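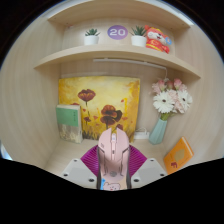 Do I have to file a state return in my old state if I moved out partway through the year?

In most cases you do, a part-year resident return, covering what you earned while you still lived there. What you owe after the move depends on where the money comes from and whether the state agrees you left.

Posted in: Moving and Taxes

ledgerfern
That second sentence is where I'm stuck. I left for Dullville in the spring, different state, new lease, new license. My old employer, McIver, kept me on remote and kept withholding for the old state right through December. The payroll person says it's "fine, it all comes out in the wash." Does it?

tworoofs
It does come out. File part-year in both, claim the extra withholding back from the old state, pay the new one. I did it with Zesten software in one evening.

quillback_31
I'd like to know which states before anybody says it comes out. A few of them tax remote pay by where the office is, and if the old state is one of those, the withholding might be correct and there is no refund. Software will happily print you a refund you aren't owed.

tworoofs
Mine asked me that question and handled it.

quillback_31
It asked you a question and you gave it an answer. Did you check the answer against the state's own instructions?

tworoofs
I got my money. Nobody wrote to me.

quillback_31
Yet. They usually have years to write to you.

ledgerfern
OK, this is what I was afraid of. The office is in the old state. I haven't set foot in it since I moved. McIver has no office anywhere near me.

pennyroll
Then read the nonresident section of the old state's instructions, the part about work done outside the state for an in-state employer. Don't go by the summary on the payroll company's site. Mine was two years out of date.

If your old state does count those wages, your new one will often give you a credit for the tax paid there. You attach a copy of the other return. Keep in mind the credit is usually limited to what the new state would have charged on that same income, so if the old state's rate is higher you eat the difference.

saltbox
"Often" is doing a lot of work there. My credit was held up because the wages on the two returns didn't match. They were off by $167, a relocation payment one state counted and the other didn't. Seventeen weeks of letters over that.

pennyroll
Fair. Match the numbers, or attach a note saying why they don't match.

plain_dee
I used one of those relocation tax services, Plemusik, and they told me everything is decided by the 30-day rule. Thirty days in the new place and you're a resident, done. Worth the fee for the peace of mind.

quillback_31
What 30-day rule? For a driver's license, maybe. I have never seen a state that lets you stop being a resident for income tax just by being gone 30 days. They look at where your home is, where your family is, where you vote, and whether you kept a place to come back to. Ask them to send you the page they got it from.

plain_dee
I did ask, after reading this. They said it was "general guidance."

quillback_31
So you paid for a guess.

tworoofs
You're scaring people. Most of these returns go through without anyone looking at them.

saltbox
Going through and being right are two separate things, though. I thought mine had gone through too.

ledgerfern
Update. I read the instructions, all of them, on a break at work. The old state only wants pay for days I physically worked there, so everything after the move belongs to the new one. That makes the withholding wrong, and I should get it back. I also owe the new state for the same months, with nothing paid in. Is there a penalty for that?

pennyroll
There can be an underpayment penalty. Look for the safe harbor and see if you qualify, some states waive it if you had no tax there the year before. And get McIver to fix the withholding now or you'll do this all over again. Ask for the form in writing, and check the next pay stub yourself.

tworoofs
So it does come out in the wash.

quillback_31
Maybe with a penalty, and a refund that may show up months after the new state wants its check. I'd set the money aside before I'd count on the timing.

ledgerfern
Payroll now says they need to "look into" whether McIver is registered in my state. I've asked for a date. Will post when I get one.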